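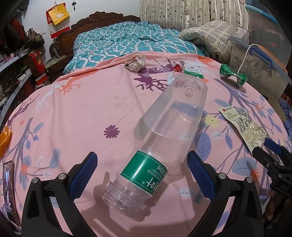
**Ticket:** Guest room 3, litter and bedding
**Property:** Pusten House
**Raised by:** Thaweesak, front desk
**Assigned to:** Yen-ting Hsu, housekeeping
**Opened:** Mar 10, 2024
**Priority:** normal
**Status:** closed, one follow-up

**Reported problem**

Rubbish left on the bed in room 3 after checkout. One clear 500ml drinks bottle, empty, green label, no cap. One cream snack wrapper, opened. Both on top of the pink bedspread with the plant print. Next guest due at 4. Front desk asks whether the bedspread has to be changed or whether the room can go out as it is.

**Log**

11:20 – Ticket picked up. Bottle and wrapper taken off the bed. Bottle to plastics, wrapper to general waste. Label left on, as the recycling firm (Skusov) takes them with labels.

11:25 – Cap not with the bottle. Looked under both pillows, down the side by the wall and under the bed. Not found. Please note that caps have gone up the vacuum hose before, and the last one cost us a morning.

11:40 – Bedspread checked by hand, bottle side first. No damp felt. Some crumbs in the stitching near the middle. Shook it out of the window, then went over it with the lint roller. Crumbs mostly gone.

11:50 – Smelt faintly of something sweet when folded back. Could be the drink, could be the snack. Sheet underneath is clean but was due off anyway.

12:05 – Asked front desk if the spare bedspread was back from the laundry. Reply: no, Inon have it until Tuesday. So the choice is to wash this one now or use the plain white from room 4.

12:15 – Not washing it now. It takes two hours in the dryer on low and comes out creased, and on high the print fades. White one from room 4 put on. Room 4 is empty tonight.

12:30 – Cap found. It was inside the pillowcase on the window side, at the bottom corner. Put with the bottle.

12:45 – Vacuumed, bin liner replaced, window left open a hand's width. Room 3 released to front desk.

**Reply from front desk, 13:10**

Thanks. Do we charge the guest? The house rules say we can for extra cleaning.

**Reply from Yen-ting, 13:20**

I wouldn't. It was a bottle and a wrapper, and the only bin in that room is behind the door where you can't see it when the door is open. We have had the same ticket for room 3 three times now and never for the other rooms. Move the bin next to the bed and I think it stops.

**Cause**

Bin badly placed. No damage to bedding.

**Done**

- Litter removed, cap found
- White bedspread on room 3
- Pink bedspread bagged for a cool wash, labelled "room 3, sweet smell, check middle"
- Bin moved to the left of the bedside table

**Still open**

Room 4 has no bedspread until the pink one is washed or the spare comes back. Do not sell room 4 before Tuesday without asking housekeeping first.

Separate point for whoever orders supplies – we are down to one roll of the small bin liners, and the large ones don't stay up in the bedroom bins.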